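4. Cleaning and resealing the top

Most makers of stone-look tops promise you will never need to seal them. We would not bet a Koditz top on that.

1. Wipe off crumbs with a dry cloth.
2. Mix 3 drops of dish soap into 500 ml of warm water. More soap leaves a film, whatever the bottle says.
3. Wipe, rinse, and dry.
4. Spread the Groma sealer thinly and leave it for 30 minutes.
5. Buff until the haze is gone.

Note: "Self-healing" sealers are sold at twice the price. We have yet to see one heal anything.

Caution: Do not use vinegar — even the diluted kind that cleaning blogs swear by. Keep sandpaper away from the surface too, including 2000 grit. 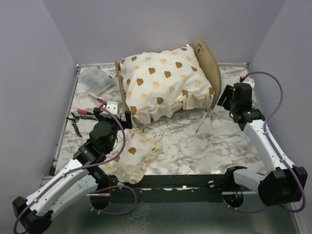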